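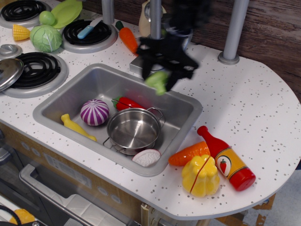 March, after supper

Sigrun Bråten swears the play kitchen will teach the little ones to clean up after themselves. I have my doubts. She read it somewhere, and she reads a lot of things.

It's a Fondale, bought secondhand for 22 dollars, and I'll admit the sink is a real stainless one and the speckled counter looks better than mine. But three burners? What four-year-old needs three burners? And who decided an onion should be purple and white like a circus tent?

So far the sink is where vegetables go to be forgotten. The cabbage and the corn stay up by the stove with the knife, and the pot lid gets left tilted on a burner as if somebody will be back for it. I put everything away at 7 and I don't expect it to last past breakfast. Emília says to give it two weeks. She said the same about the Gostine bread machine, and that's in the basement.

The broccoli is the favorite, which I don't believe for a minute means anyone will eat the real kind. I made some tonight to test the theory. Most of it came back on the plates.

Sigrun wants to add a toy fridge next. I said let's see the carrot get put back once without being asked. She wrote down the price anyway.

Must call about the dryer in the morning.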